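ヴェキコ通り商店会だより
2011年8月17日

倉庫市の申し込みを受け付けています

秋の倉庫市の出店者を募集します。会場は昨年と同じブリルニコ倉庫の一階です。出店料は一区画1000円で、机と椅子の貸し出しを含みます。申込用紙は商店会事務所と、パン店プレルキエルのレジ横に置いてあります。記入した用紙は事務所の郵便受けに入れてください。

3月の春の市では、出店が57区画、来場者が1429人でした。古本と食器の売れ行きがよく、午後の早い時間に品物がなくなった店もありました。一方、通路が狭くて荷物を持ってすれ違えないという声が多く寄せられました。今回は通路を一本減らし、残りの幅を広げます。区画の大きさは変わりません。

棚などの大きな什器を持ち込む方は、幅と奥行きを申込用紙の裏に書いてください。金属製のものは床に傷がつくため、脚の下に敷く布か板も用意をお願いします。
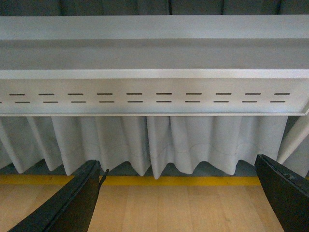 電気製品を売る方へ

中古の電気製品は、出店者が事前に通電を確かめたものに限ります。動かないものを部品用として売る場合は、値札に「動作しません」と書いてください。春の市では、買った後で動かないとわかった品の問い合わせが2件ありました。

調理家電は中の網や受け皿を洗い、コードの傷も見ておいてください。説明書がなければ型番を紙に書いて添えると、買った人があとで調べられます。会場のコンセントは入口側の壁にしかなく、試運転をしたいお客さんは受付脇の机に案内することになります。延長コードは使えません。
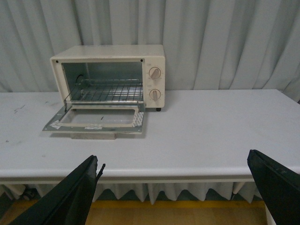

搬入と駐車

搬入は朝七時から九時まで、裏の荷さばき場を使います。荷を下ろした車はパヴラク駐車場へ移してください。倉庫前の道路には停められません。売れ残った品は当日中に各自で持ち帰ってください。

区画の割り当ては、申し込みを締め切ったあと郵便でお知らせします。問い合わせは商店会事務所のフロール・カルワマカまで。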